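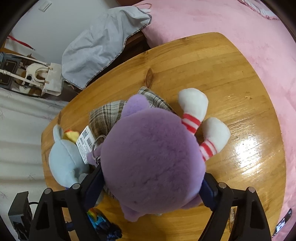 Sumeya Gebreyes wrote in to ask why her grasp planner is perfectly happy with mugs and blocks and then falls to pieces on anything stuffed, and whether she should throw it out and train something new. Please don't throw it out yet, Sumeya! I spent most of May being cross with my own planner, and nearly all of my trouble was in the plumbing around it. So this month's tips are all software, all for soft things on a kitchen-sized table, and all stuff you can do in an evening with a cup of tea going cold beside the keyboard.

Stop closing to a width

If your close command says "go to 48 mm and stop", you've told the gripper how fat the toy is, and a plush toy has no opinion on how fat it is. Close until the pads stop making progress, then hold a low effort. In Vevex that's two lines in the hand config (set the mode to effort, then set a ceiling), and you should put the ceiling low and creep up. I began high and got a lot of lovely firm grips on fabric that then slid out like a bar of soap.

Log the width you ended up at, too. It's handy later on for spotting a grip that caught a leg and missed the body.

Let the neighbours touch

When two plushies sit side by side, like the purple and the blue one up top, a pad has to go down into the gap between them. My collision checker used to treat the blue one as a brick wall and refuse every approach from that side. I now keep a short list of object classes that are allowed to be nudged, with a small penalty for each nudge, and the planner picks the gentler side by itself. Keep the table OFF that list. Ask me about the scratch.

Mind the shiny table

I love a varnished tabletop and my segmentation hates it. A bright patch of glare comes back as a nice crisp blob, often crisper than the toy, and the planner goes straight for it. Before you buy lights or drape anything, try these:

Lock the exposure. Auto exposure drifts as the hand comes down and fills the view.
Throw away any blob with no height above the table plane, if you've got depth.
No depth? Compare two views from slightly different spots. Glare slides across the wood and a toy stays put.

Wood knots can do the same thing on a bad day, and the second and third tricks sort those as well.

Decide what counts as the toy

Key rings, swing tags, striped socks, bits of skirt bunched up underneath. Are they part of the object? Pick an answer, write it at the top of your labelling notes and stick to it. Mine is that anything attached counts for moving and only the body counts for gripping, so I keep two masks per toy. I went back and relabelled 195 clips under that rule (with a podcast, and a fair bit of grumbling) and it did more for me than any model change I made all winter.

Tags with a QR code are tempting as a free ID. Read them if they happen to face you, by all means, but don't let the program wait for one. A tag standing at an angle will have it sitting there forever.

Check your clocks

Dull, I know. My camera ran at 60 frames a second and the finger position came in whenever it felt like it, and I was pairing each picture with whatever reading arrived last. Stamp both when they're captured, then interpolate the fingers to the picture time. If you play a clip back and the fingers close a moment before the number changes, you've got the same bug I had.

Tradgate 2 has a replay window that draws the number right over the video, and I leave it open all the time now. A little script would do the same job, mine was just uglier.

Write the boring recovery first

Before any clever regrasp, write "open, go up, look again". Bind it to a key as well as to the failure check. Half my failures are a fold of cloth under one pad, and a fresh look from above is all they need — the cloth has usually shifted by then and the next plan comes out different.

Sumeya, if you try only one of these, make it the first, and send me your ending widths when you've got a page of them. I'd like to see whether yours bunch up by toy the way mine do. Next month is cables and cable ties, on the software side again, so send in your worst tangles.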